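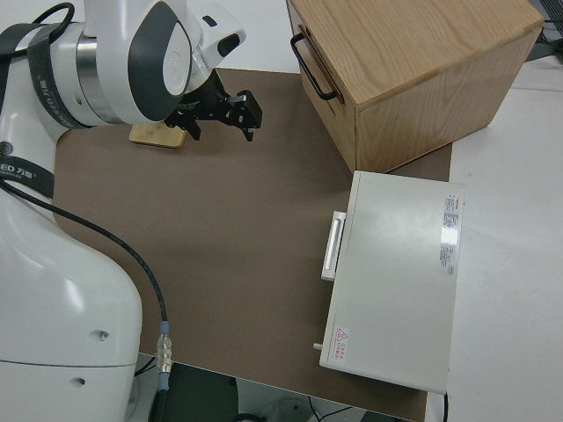
White arm, black gripper, pointing down and to the right.

Print this page | E-mail this page

Club night talk: running the Dindura relay
Speaker notes, clubhouse, 7:30 p.m.

Start when the bar shutter comes down. If it sticks, start anyway.

Thanks for coming. I know some of you thought this was the quiz.

Opening: hands up who has run the Dindura. Hands up who would do it again. Wait. Let them look at each other.

What it is, for the new people. Eleven legs, Dralport harbor to the top of Yin, one baton, one team shirt passed from back to back. The shirt is tradition. By leg six it is also a health matter. We have asked the organizers about a second shirt and they have "noted our interest."

Last year's result. Say it fast. We were 657th out of 704 teams. Then say that 17 of the teams behind us were schools, and move on before anyone asks how many of the teams in front were.

Where we lost time:
- Leg 2. Wrong turn at the feed store. The runner maintains the store moved.
- Leg 5 handover. Our outgoing runner was in line for a breakfast roll. It was a good roll, I'm told.
- Leg 9. The hill. I have no complaints about anyone on leg 9. I have complaints about the hill.

(Pause for water. Don't do the Jernar story yet.)

Training. The plan went out in February and as far as I can tell was opened by me. Short version: hills midweek, one long run at the weekend, and practice the handover with a real baton. Last spring we practiced with a rolled-up club newsletter, then met the baton on the start line and found it was heavier and didn't bend.

Now the Jernar story. Keep it under two minutes. Leave out the goat unless it's going well.

Money. Entry is paid per team, and the club covers it if we field all eleven legs. If we field ten, we still run, one person runs twice, and that person gets to choose the music in the van. Ask anyone who was in the van last time.

Sign-up sheet is by the door. Legs 1, 4 and 11 are gone already, and yes, those are the flat ones. Be kind to whoever ends up with 9. Put your real pace down, please. The pace you ran in college is of interest to you and your mother.

Questions. Likely ones: parking at Yin (there isn't any), dogs (no), can we wear our own shirt under the team shirt (please do).

If there's time, the goat.

We use cookies to remember your settings. By continuing to use this site you accept our cookie policy. OK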